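Subject: Re: [quinlan-supporters] Second leg, coach times and the Justus question

Hi all,

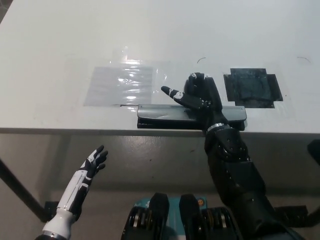
Thanks to everyone who wrote back about the coach. We've now got 28 names down for Wednesday, so it's going ahead, and it leaves from the Putel Road end of the ground at 12 sharp. If you're getting on at the services instead, tell me by tomorrow night or the driver won't be stopping there.

Now, Tamsin wrote this yesterday:

> Tamsin Maihi wrote:
> I don't see how we can go there and sit back on a one-goal lead.
> Nindo were dreadful for an hour in the first leg and still hit
> the post twice. If Justus starts up front on his own again he'll
> be chasing long balls all night. I'd put two up top, go for the
> second goal early and make them open up. Also, does anyone know
> if away goals count this year? The club site says one thing and
> the programme says another.
>
> Tamsin

Away goals first, as that's the easy bit. They don't count. The programme has last season's rules printed in it by mistake. If it's level over the two legs it's extra time and then penalties, and I'd rather not think about penalties after what happened in January.

As for Justus, I'm with you about halfway. He was on his own far too much at home, and by the end he was dropping so deep to get a touch that there was no one in the box when the crosses did come in! But I wouldn't take a midfielder out to give him a partner, not over there. Their number eight ran the game once we got tired and I'd want three in the middle just to keep hold of him. What I'd like to see is our wide players ten yards further up -- same shape, a bit more nerve. And please, please, somebody stay on the near post at corners.

Tickets: the club was given 299 for the away end and there were 13 left when I rang this morning. They won't be selling any on the night. If you've paid me for a coach seat that does NOT include your match ticket (two people have asked, so I'm saying it to the whole list). Under-16s need an adult with them in that stand.

I've got the flag in my garage and it still smells of the last away trip, so if anyone has a big washing machine and a free evening, shout.

Kick-off is 7.45 and we should be back a bit after one in the morning, later if it goes to extra time. Bring a coat, that end has no roof.

See you Wednesday,
Kirsty Tamihana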